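**Cliltow brings desk-clearing automation to its Drellden office**

Cliltow is very pleased to share that its Drellden office has begun handing over some of the small, fiddly jobs of the working day to the Rultby system, a project we have been nursing along with our friends at Vanhove for the best part of 2 years. 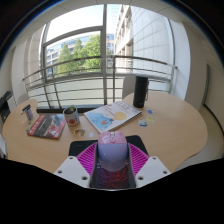

*A computer mouse between the magenta finger pads of a gripper, Drellden office.*

Our people look after 359 shared desks, and putting each one straight for the next person has always eaten into the mornings. From August, Rultby will take on the evening reset, and the facilities team will move over to repairs, room moves and helping new starters settle in (work they have been asking to do more of for ages!).

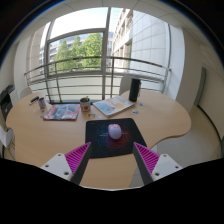
No jobs are being lost, and everyone on the team has been offered paid training, with 900 hours set aside for it this year. Colleagues may still ask for their own desk to be left exactly as it is, plants and all, and we expect plenty of them will.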